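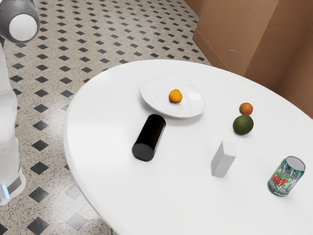
The table clearing problem, week 11

2024-01-02

I run the after-school robotics club at Abella, which is to say I hold the key to the room and sign the form for the projector. The students run everything else. Our simulator setup is called Devadholm, a name picked by vote before I learned to read the ballot options first.

The current assignment came from the Clekaslow spring meet, which we're entering in May. Teams get a simulated robot, a round table and some stuff on it, and the robot has to put the stuff where the rules say the stuff goes. Fruit goes on the plate. Everything that isn't fruit goes to the far side of the table. I read this out at the first meeting and Dindo Lagman asked if that was all of it. He has since stopped asking.

In the layout we've been using, the tangerine starts out on the plate already. This was meant as a kindness. What it did was give us two weeks of a robot that removed the tangerine from the plate, considered its options, and put it back. Technically a full score for that item, Dindo pointed out. Technically, yes.

The avocado and the peach

These two touch, and that has been most of our winter. The peach is the smaller one and the planner wants it first, but any approach from the wrong side shoves it into the avocado, and then they both go for a walk. (I say peach. Princess Belmonte says apricot and has named it that in her half of the code, so there was an afternoon when the robot was looking for a fruit that only existed in one file.)

Her fix was to come straight down from above and lift before moving sideways at all. It's slow. It looks like somebody picking a contact lens off a carpet. It also works more often than anything I suggested, and I suggested plenty.

The can

Our Mountain Dew can sits with a bit of a lean to it, and the team has two schools of thought. Nestor Dagdag wants to grab it around the middle like a person would. Erlinda Umali wants to nudge it upright first and then grab it. They've each written a version, and each version has been declared finished several times. I've been asked to judge and have said I'd need to see more data, a phrase I learned from them.

The black cylinder is its own category of misery. It lies on its side right next to the plate, so if you bump it you bump the plate, and a bumped plate is a tangerine on the loose. We handle it last now. The white block stands up on its narrow end and has given us no trouble whatsoever, so naturally no one has any affection for it.

Where we are

Over the break the kids left the thing running on Charito Belmonte's old desktop, with her permission and then, after the fan noise, with her somewhat revised permission. It got through 132 attempts. Nine of them cleared everything according to the rules. Princess made a chart. Nine is a very short bar on a chart.

Still, in the fall the bar wasn't there, and I've seen Nestor explain collision margins to a younger student without once sighing, so I'm calling it progress. Erlinda wants to shuffle the starting positions next. Dindo would like it in writing that he was against this.

We start up again once classes are back. Bring your own laptop charger, please. The club's spare went home with somebody in the fall and I'd like to see it again.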